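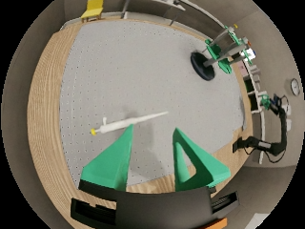 Posting my notes on the Gravwood variable ND after a month of paid work with it. Long thread, mostly numbers. 1/

Background: I shoot corporate interiors and the odd short documentary. Two camera bodies, neither with internal ND. I've used fixed 82 mm filters in a matte box for years and wanted something faster for run-and-gun days. 2/

The filter is rated 2 to 5 stops with hard stops at each end. Ring travel is short, so fine changes are fiddly with gloves on. There's a small tab you can screw in at four positions. Mine lives at the bottom left. 3/

Method. Grey card, one daylight panel at fixed output, lens at f/4, manual white balance set with no filter. I read the card on a waveform at each half-stop mark, then again on the way back down to look for play in the ring. 4/

Marked 2 measured 2.1. Marked 3 measured 3.0. Marked 4 measured 4.2. Marked 5 measured 5.3. Going back down, every reading was within a tenth of a stop. Good enough to set exposure by the ring if the monitor dies. 5/

Colour shift is the part people ask about. At 2 and 3 stops I corrected slightly toward magenta and moved on. At 5 stops it goes green-yellow and needs a proper correction. One saved white balance per body covers it if you stay below 4. 6/

No cross pattern at 35 mm or longer. At 24 mm there's faint unevenness in the top corners past the 4 mark, visible on a plain sky. At 18 mm I wouldn't use it above 3. All on full frame. 7/

Flare: worse than my fixed glass, as you'd expect with two extra polarizing elements. A window just outside shot gives a low-contrast veil on the side nearest the source. A flag fixes most of it. Keep the matte box in the car. 8/

It also does what any polarizer does to reflections. Turning the ring during an interview next to a glass partition changed the partition more than the exposure. Leobardo Alvarado, who was operating B-cam, spotted it on his monitor before I did. 9/

Sharpness: I shot a chart at 85 mm and f/2.8, with and without. Slight loss at 200% in the corners, nothing in the centre. At 135 mm there's a bit more. I'd use it for video on either lens and leave it off for stills. 10/

Matching two units. Eustaquio Quezada lent me his for a two-camera day on Wednesday. At the 3 mark his was a third of a stop darker than mine and a touch warmer. Same model, bought months apart. Test your pair before you rely on the markings. 11/

Price. I paid $959 for the filter with the tab and a hard case. The kit with the magnetic base and two step-up rings was $1,236. I already had rings. The magnet is strong – I tried one in the shop – but it adds 3 mm in front of the lens, and that won't help at 24. 12/

Cleaning: the coating shows fingerprints badly. Blower first, then fluid on a cloth, never dry. Grit did get into the ring once on a gravel site and it felt rough for a day. It cleared with the blower. 13/

Things I'd change: a longer throw on the ring, a half-stop click option, and engraved markings. The printed ones are already wearing at the 3. 14/

Still to do: an infrared test with black synthetic fabric under tungsten at 5 stops, and a comparison against my old fixed 1.2. I'll add both to this thread in November once the fabric samples turn up. 15/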